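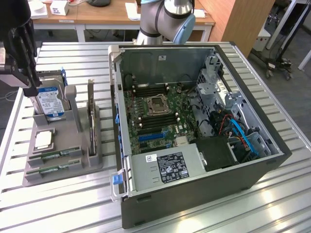
## Primeros auxilios en planta: la respuesta de los no sanitarios

En Groltcombe, 106 empleados han recibido formación en reanimación cardiopulmonar. El curso, coordinado por Silvana Mendonça, dedica 30 minutos al desfibrilador y el resto a las compresiones: entre 100 y 120 por minuto, con una profundidad de 5 a 6 cm en adultos.
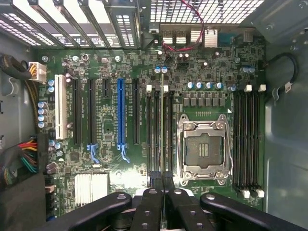
La segunda convocatoria se abre en diciembre – 81 plazas, con prioridad para el turno de noche – e incluirá control de hemorragias. La planta de Gallasell mantiene su propio calendario.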